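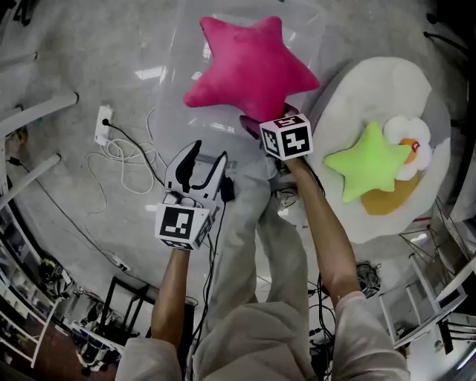
The open day at Ciltier starts at 9 in the morning, and by a quarter past there is already a line for the coffee and a shorter one for the grippers. The company rents the ground floor of a former printing plant on the edge of town. Most of the year the door stays shut. Once a year, in September, it lets the public in to see how it collects the data that its robots learn from.

Most visitors come expecting robots. There are two of them, both built by Weseo and parked in the back hall, and they get a demonstration of their own after lunch. The morning belongs to people. In the front room, staff members pick up toys and household items with a gripper in each hand, put them down somewhere else, and do it again.

The grippers are the size of a large flashlight. Each has a pair of fingers that open and close, and each carries a white cube printed with black square patterns. Cameras in the room read the patterns and work out where the gripper is and which way it is tilted. When the operator's hand moves, the system records the path. Later that path is turned into something a robot arm can follow.

Ciltier used to do this differently. Until two years ago, an operator sat at a desk and steered a real arm with a pair of joysticks. It was slow work. A good operator could finish 200 usable recordings in a week. With the handheld grippers, the same operator now finishes 434. The company is open about the fact that this is still not enough, and that a good share of the recordings get thrown out because a marker was hidden from the cameras or a cable got in the way.

Plush toys take up a lot of the program. There are stars, flowers, animals and food, including a fried egg big enough to sit on. A wooden block always has the same shape, so a robot that has learned to pick up one block is most of the way to picking up the next. A plush star folds when it is squeezed. Grab it by one point and the rest hangs or flops over, depending on how firmly it was stuffed. Ciltier's staff call these items "softs," and they keep 364 of them in bins along one wall, sorted by size.

The tasks are simple to describe. Put the star on the cushion. Take the star off the cushion. Move everything on the left to the right. Each one is printed on a card, and the operator draws a card, lays out the toys, and begins. There is no set way to do it. The company wants the variety, so operators are told to use whichever hand feels natural and to keep going if they drop something. A dropped toy that gets picked up again is a useful recording, too.

Visitors are allowed to try. The staff hand over a pair of grippers, show where to put the thumbs, and step back. The first thing most people do is squeeze too hard. The second is reach across themselves and tangle the cables, and the room stops for a minute while somebody sorts it out. After five or six tries it gets easier. Children tend to do better than adults at the start – they don't seem to think about their hands as much.

What surprised me was how much I missed being able to feel. With my own fingers I can tell right away whether I have a good hold on something soft. With the gripper I had to look. I watched the fingers close on a stuffed fish, waited, lifted, and found that I had caught a pinch of fabric and nothing else. The fish came up anyway, swinging by its tail. My next attempt took longer and went worse.

The robots have the same problem, and in the afternoon it showed. The demonstration was held in the back hall behind a rope. The larger of the two Weseo machines runs on software from Phelan, a small firm two hours north that buys Ciltier's recordings and trains its models on them. The robot was asked to clear a table of soft toys into a box. It took the first few without trouble, at a pace a person would find maddening. Then it closed on a rabbit's ear, raised its arm, and left the rabbit on the table. It went back down, moved its fingers a little closer to the body, and got it.

That second try drew applause. According to the engineer running the session, it was the part the company was proudest of. A year ago the robot would have carried nothing to the box, opened its fingers, and moved on to the next toy.

The smaller machine had a rougher time. It was supposed to sort items by color, and it stalled twice over a striped sock. The staff restarted it both times and took questions while it warmed up. Most of the questions were about jobs and price. On price, the answer was that neither robot is for sale. On jobs, the answer was that the first customer will be Jovska, a commercial laundry that has trouble filling its night shift and wants a machine that can pull mixed items out of a cart. A trial is planned for next spring, with a person standing next to the robot the whole time.

By four the hall had thinned out. In the front room the recording had started up again, with fewer people watching. An operator drew a card, read it, and set it face down on the pile. The grippers clicked open and shut. Staff had put out a sign-up sheet by the door for anyone interested in part-time work as an operator, four-hour shifts, training included. Both pages were full, and someone had started writing on the back.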